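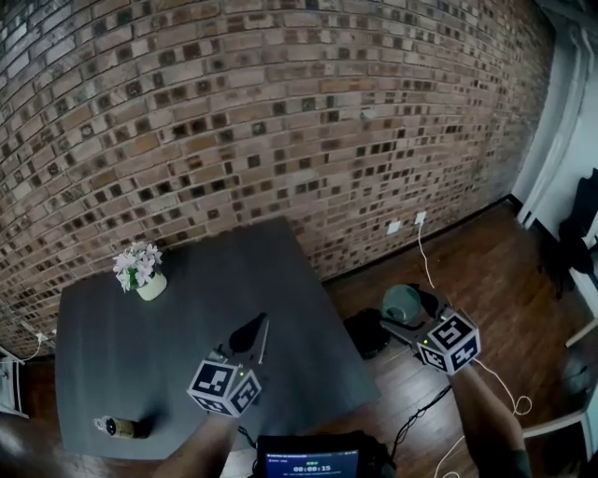

Urho Kallio's written comment on our draft was that a rule which cannot be checked in the room should not be called a rule. It would be better, he wrote, to call it advice and put it on another page. We have kept that comment at the front of this report because it changed how the final version was organised.

Report on a Code of Practice for Recording Hand-held Gripper Demonstrations in Furnished Rooms

1. Purpose

The purpose of this project was to prepare a short code of practice for people who record household tasks with hand-held grippers. The recordings are intended for training robot arms. Our program already has safety rules for powered arms in the laboratory, but those rules assume a fenced cell and an emergency stop. They say very little about a person standing in an ordinary room with a gripper in each hand and cables on the floor.

The work was supervised by Mahnaz Salehi. The code was written for the Nindusus teaching collection, a set of 2869 recorded demonstrations used by second-year students.

2. Method

We began by reading the existing laboratory rules and marking each clause as relevant, partly relevant or not relevant. We then reviewed 100 recordings from the collection and noted any condition that could affect the operator's safety or the usefulness of the recording. Finally, the draft code was tried by 3 operators, each of whom worked through it without help from us.

The recordings were chosen to cover different rooms and different tasks. We did not rank the operators, and no names are kept with our notes.

3. Findings

3.1 Cables

Cables were the most common concern in our notes. A typical working position has black cables bundled together on the floor between the two grippers, and often a loose white cable lying in loops to one side. The operator's attention is on the object to be grasped, not on the floor. Bundling helps, but a bundle that crosses the place where the operator may step is still a trip hazard. The laboratory rules require cables to be "managed", a word the operators understood in different ways.

3.2 Objects on the floor

Many tasks use both a table and the floor beside it. Reaching down toward a bowl at floor level puts the body in a different posture from working over a tabletop, and the existing rules treat all reaching as if it took place at bench height. We consider this a gap. The code now has a separate clause for low reaches, and it asks that items not needed for the task be moved away from the target object before recording starts.

3.3 Markers

Marker cubes must stay readable to the camera. Operators tend to turn the wrist in whatever way is comfortable, and a face that was clear at the start may be hidden later. The draft told operators to "keep markers visible at all times", which all of them found impossible to follow. The final wording asks for at least one full face of each cube to be in view at the start and at the end of a task.

3.4 Timers and indicator lights

Where a handheld device shows the elapsed time, the operator should be able to read it without putting down a gripper. We also looked at whether a green light on a gripper could be taken as permission to begin. We decided against this. The meaning of a light differs between makers, and the code should hold for any equipment the program may buy later.

4. The code

The code has two parts. The first holds the rules, each of which can be checked by a second person before recording:

No cable crosses the operator's standing area.
Wall outlets in use are noted on the session sheet.
Items not needed for the task are clear of the target object.
One full face of each marker cube is in view.
The timer is readable from the working position.
The operator has agreed to the task and may stop at any time.

The second part is advice. It covers rest breaks, footwear, lighting and the handling of small containers – bottles in particular, as they roll when released. Sessions should not run longer than 50 minutes without a break. We placed this under advice because the second person is not always present at the end of a session.

5. Limits of the work

Three operators are too few to show that the code reduces accidents, and we make no such claim. All of them had used grippers before. A new operator may read some clauses differently, especially the one on standing area, which is still described in words only. A floor diagram was planned but not finished.

Privacy was outside our scope. Furnished rooms contain personal belongings, and Mahnaz Salehi has asked that a separate clause be written with the ethics office before the code is used in private homes.

6. Next steps

The code will be used for the June intake and reviewed after the first round of session sheets has been returned. Comments on the standing area clause should be sent to the project group in writing, with the clause number and the type of room.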